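The Cushion Has No Friends in This House, and I Include Myself

My mother owned one cushion. It was brown, it lived on the chair by the window, and it was there because the chair had a spring that had gone wrong in January of some year before I was born. When she sat down she sat on the cushion. When she got up, the cushion kept her shape for a while and then gave it back. I don't remember anyone arranging it.

I mention this because I have lately been in the furniture shops of Dorndale, looking for a sofa, and I have come home with opinions. The main one is that the scatter cushion has stopped being a thing you use and become a thing you look after, like a tortoise.

Consider what happens when you visit someone with a properly dressed sofa. You are told to sit anywhere. You look for anywhere. There is a large cushion in each corner, a medium one in front of each large one, and in the middle a small oblong affair with the word Relax stitched on it, which you must move before you can. Where do you put it? Your lap makes you look as though you are hiding something. Behind your back pushes you so far forward that your knees leave the conversation. The polite visitor ends up perched on the front nine inches of somebody's very expensive seat with all that padding behind her, enjoying none of it.

Snežana Shehu, who has been my neighbour long enough to be rude to me, says I am making a fuss about nothing and that cushions make a room look finished. I have thought about this word, finished. Her front room has been finished four times since I've known her. It was finished in mustard, and then in a sort of wet slate, and for one terrible winter it was finished in fur. Each time the old lot went up into the loft in a bin bag, and each time she told me that this was the colour she had been looking for all along. A sofa can carry on for decades. The cushions are how the shops get you to come back in between.

I did go into the shops with an open mind. At Salazar, which is the big place on the Flundemton road with the fountain, they had a sofa called the Bestach that I liked very much until I tried to see it. I had to lift off six cushions to find out what the back was like. The young man helping me put each one back as I took off the next, so that between us we made no progress at all. I asked if the cushions were included. He said two of them were. I asked which two, and he said it would be two like those, in a fabric from the same family. The others were £17 each for the small ones and £96 for one with a bit of hand beading round the edge, a cushion that would take the skin off your elbow. I worked it out on the back of the leaflet while he fetched a swatch book. Done up as it stood there on its little platform, that sofa was wearing £305 of cushions, and you couldn't have had a nap on it without clearing it first like a building site.

The usual defence is comfort, and I'd take it more seriously if the people making it ever leaned on the things. A modern sofa arrives already padded. It is padded in the seat and padded in the back, and the grander ones are padded again at the top for your head, with buttons pulled in all over to show how deep the padding goes. Somebody sat in a workshop and thought hard about the human spine. Then we take it home and put a square bag of feathers in front of their work, at the exact point where it will hit you in the kidneys.

The second defence is colour, and here I give some ground. Most of us buy a pale sofa or a grey one, out of cowardice, and sit it on a grey carpet, out of consistency, and after a month we feel we're living inside a cloud. A spot of something bright is a cheap cure. I have no quarrel with a spot. My quarrel is with the karate chop, that dent people put in the top of a cushion with the side of the hand so that it stands up in two ears like a startled rabbit. I have watched grown adults do this on their way out of the house. For whom? The burglars?

My brother-in-law, Jericho Dizon, keeps 12 cushions on his bed, and I know it is 12 because he told me, with pride. They come off every night and go on every morning in an order he has written down for when he has guests. He is a sensible man in other ways. He has a pension. But he spends a portion of each day moving soft objects from a bed to a chair and from the chair to the bed, and when I asked him what they were for he said, "Well, they're for the bed," in the voice you use to children.

So I would like to propose a rule, and I'm aware that people who propose rules about other people's soft furnishings die alone. A sofa may have as many cushions as it has regular sitters, and each of those cushions must be one you would let a person with a cold lie on. If it has beads on, it is a hat. If it has a word on, it is a greetings card. And if you find yourself telling a visitor to mind it, give it to the visitor.

What cheers me is that cushions, left to themselves, don't stay arranged for long, and the most honest furniture I know is the sort where you can see that going on. Give me a big cream sofa, buttoned all over and long enough to lie down on in either direction, with hardly anything on it - a blue cushion towards one end, a grey one slightly askew over the join in the seats, where no one wants to sit anyway. And then the other blue one down on the carpet, propped against the front of the seat, which as far as I'm concerned is the best place in the room for it. You can sit on the floor and lean on it. You can put your feet on it. Snežana would have it back up in its corner before she'd got her coat off, and I would wait until she had gone to put the kettle on and take it down again. 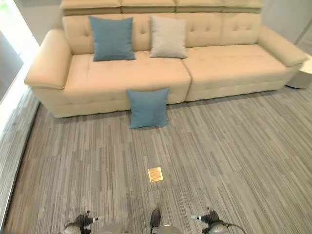
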